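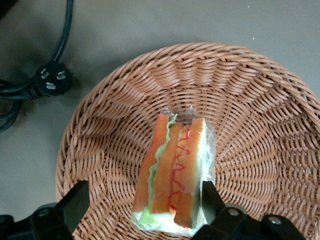 My third week of teaching a robot by hand has made me a more patient person at the table and a much less patient one in traffic. I sit in the back room at Vorkilham with a pair of controllers in my lap, the arm copies what my hands do, and every move gets saved so that a model can learn from it later. Most of what I work with is food, or things shaped like food, and the one I keep coming back to is the sandwich in the wicker basket. It has lettuce and a squiggle of red sauce, and it is wrapped in clear plastic, and I have come to have feelings about that plastic. The wrap is shiny and crinkled at the top, so the wrist camera sees little flashes of light that move whenever the arm moves, and it's hard to judge where the wrap stops and the bread starts. With one finger pad nearly touching the right side, I still find myself leaning over in my chair as if that would help me see around it.

I had thought the closing of the gripper would be the hard part. It's the coming down. You have to lower two stiff black fingers into a bowl shape without brushing the weave, and the basket is wide and shallow, so you'd think there was all the room in the world. But your eye is down at the wrist, looking along the fingers, and everything close to you seems enormous. My first afternoon I came in so slowly that one pick took me longer than making lunch at home. The next day I got bold and scooted the basket sideways across the table, sandwich and all. We threw that one out, and I went and got a coffee.

What I've learned since then is mostly about manners. If I hesitate, the robot learns to hesitate. If I wiggle a little before I grab — and I do, I apparently wiggle before I grab anything, my keys included — then the wiggle goes into the pile along with everything else. We trained a small model on the early recordings back at the start of November, and there was my wiggle, done by a machine with great seriousness. I laughed until I had to sit down, and then I spent a whole Wednesday trying to get rid of it.

The count on the whiteboard stood at 1,372 when I left last night, and that's all of us together, over 9 different objects. My own share is modest. I do sets with two breaks in the morning, and I stop when my shoulders creep up around my ears, which the folks at our sister site in Brorkville told me to watch for. They've been doing this a lot longer and they move the controllers like they're stirring soup. I asked how long it takes to get like that and was told three months, if you don't grip so hard.

I do still grip so hard. Wrapped things bring it out in me, I think, because I want to be careful with them, and careful in my body means tense. This week I've been trying to breathe out on the way down and close on the breath in, and my paths look smoother when I play them back. Tomorrow we start moving the basket to a new spot between tries, and after that somebody wants to swap the sandwich for a pear. I'm looking forward to the pear more than I can reasonably explain!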